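Parts Room Helper, Casual, Two Days a Week

Skoria is looking for a friendly, steady pair of hands to help us keep our parts area in order. You'd be working with Amedeo Caruso, who has run the shelves for longer than he likes to admit, and you'll share the space with whatever car happens to be in that day, so a bit of care around paintwork is a must!

Most of the job is sorting and putting away: brackets, trim pieces, taped-up bits and all the odd shapes that never seem to fit the bin they were meant for (you'll get to know them, we promise). We have 752 part lines on the books and 28 still waiting for a proper shelf label, which would make a lovely first project for somebody who enjoys neat handwriting and a cup of tea.

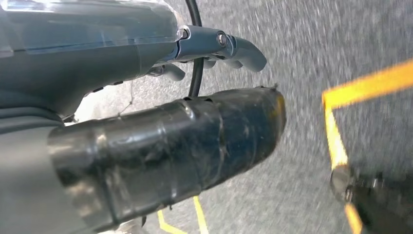
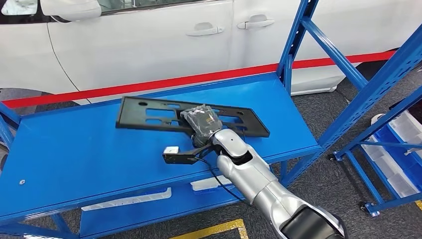
Do I need trade experience to apply?
We'll teach you the parts and the labelling system, so a tidy eye and a willingness to ask are plenty to start with.

You should be comfortable on your feet for a full shift and happy to wear closed-toe boots. Pay is by the hour, we're flexible around school pick-up, and parking is free out back.

Send a short note about yourself, in whatever style suits you, to Raffaele Dal Bello at the front office, Unit 127, by July 3, 2026.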